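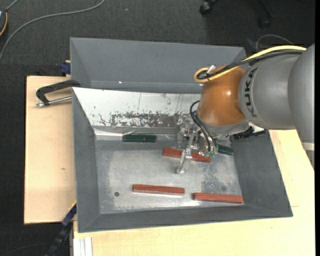
Call for participants: working group on good practice for small robot cells

Godgate is looking for people who work with robot arms every day and who would like to help us write a common guide for bin picking cells. The guide will be used first at our two sites, Barnotell and Trambridge, and afterwards it will be free for any workshop that wants it.

Why we do this

The large safety standards are good and we follow them. But they say little about the small things that a person must decide when he or she builds a test cell on a bench. How should a bin be fixed to the table? How do you lead the cables and hoses over the wrist so they have enough length in every position? When is the bottom of a bin too worn, so the results of today cannot be compared with the results of last month? Each team has own answers, and mostly they are kept in somebody's head.

Last year we collected 177 written remarks from operators, technicians and students. Many of them say the opposite of each other. The working group will read them, try the disputed points on a real cell, and agree on a text.

What you will do

You take part in 5 meetings, always on a Thursday, starting at 14.00. The first is in February. Three are held in Trambridge in the robot hall, the other two are online.

Between the meetings you test one chapter at your own workplace and write down what did not work. The chapters are:

Fixing of bins, boards and clamps
Cables, hoses and connectors on the arm
Gripper fingers: inspection and change
Wear of bins and test parts
Floor area, chairs and walking ways near the cell
Starting again after a stop
Log book and handover between shifts

For the wear chapter there is a longer test with 500 picks for each gripper, using simple coloured bars as test parts. This one is done only in our hall, and you can take part in it or not, as you like.

Who can apply

You should have worked with an industrial or collaborative arm for at least one year. The make of the arm is not important. We would like to have a mixture: operators, maintenance people, teachers from technical schools, and also researchers. You do not need experience with writing of standards. A good eye and some patience are more useful.

If your only experience is with simulation, please wait for the second call, which will be about software.

You must be able to read English and to explain your opinion in it. It does not have to be perfect, mine is also not.

What you get

We pay 50 pounds for each meeting and your train ticket to Trambridge in second class. Lunch is included on the days in the hall. Your name will be printed in the guide if you agree to this. Your employer gets the draft before it is published, and may send comments.

Rules in the hall

Everybody gets a safety introduction before the first test, also those with long experience. Closed shoes are necessary. Nobody reaches into a bin while the arm is enabled, and loose parts on the floor are picked up before the start. Please do not bring own tools without asking us.

How to apply

Send one page to the Godgate practice office, with the subject "Working group cells". Tell us which arm and gripper you use, which two chapters interest you most, and one rule from your workplace that you find wrong or missing. The last point we read first. A CV is not needed.

Abdella, our partner for training, will help with the choice of participants. You get an answer in every case, also if it is a no.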